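September 11, 2023 - bench notebook, tote bag packing

Picked up from Dwayne's notes on Friday's handover. Target for this batch is 517 accepted episodes on the tote task, which would bring the Ploltari set to 3,906. I still don't believe the total means much, but it's the number on the whiteboard, so it's the number we work to.

Rig settings same as his last entry. Restarted the recorder once before lunch, no data lost that I can find.
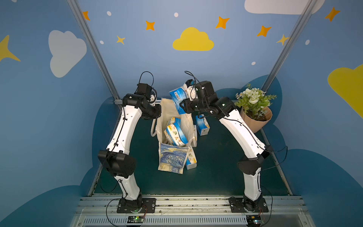
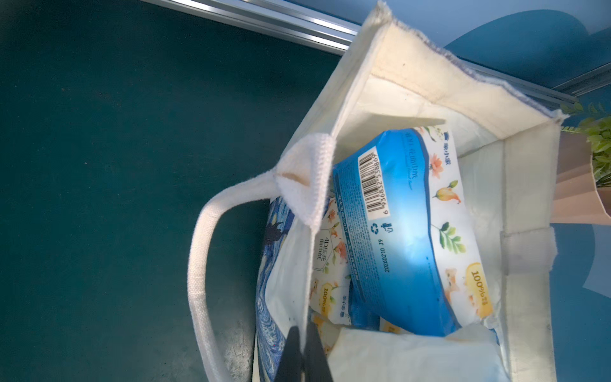
My quarrel is with the success label. The operator taps a pedal at the end of an episode and that's a pass, and the rule for a pass is one line long: "packs in bag." In by how much? I watched replays with Keisha Hutchins for most of the morning and we disagreed on far too many. Take a pack lying on the diagonal across another one, like the blue one with the barcode facing up the wrist camera. Keisha says in is in. I say a pack at that angle can take up the room the next one needs, and a policy trained on it will learn that the diagonal is fine. We haven't tested either claim, so neither of us gets to win yet.

The handle is the other thing. It flops out to the left of the bag and nothing in the instructions says where it should start. If every operator leaves it on that side out of habit, the model will treat it as a landmark, and then someone at Margaritis flips the bag around for the demo and we all look silly. Dwayne thinks the colour of the print will carry it. Maybe. I'd want to see it work with the print turned to the back wall before I'd say so out loud.

Same worry about the scenery. The Gredberg people like the painted walls and the plant for variety, but variety only counts if it changes between episodes. A plant parked in one corner for a whole batch is just a constant with leaves.

Spot check after lunch: pulled 8 passes blind and relabelled them. Four I would have failed. Small sample, and I'm the grumpy one, so Keisha is doing the same 8 without seeing my marks.

To do
- Write a proper pass rule, with "flat" defined. Keisha drafting.
- Handle start position: left, right, tucked in. Operator reads it off a card.
- Rotate the bag between episodes, print to the back at least some of the time.
- Move the plant or take it out.
- Ask Urkmont whether they filter on the pedal label at all. If they don't, half of this page is wasted ink.
- Keep the old batch separate until the relabel is done. Dwayne wants to merge now - no.

Review of the first relabelled batch is pencilled in for November. I'd like it sooner.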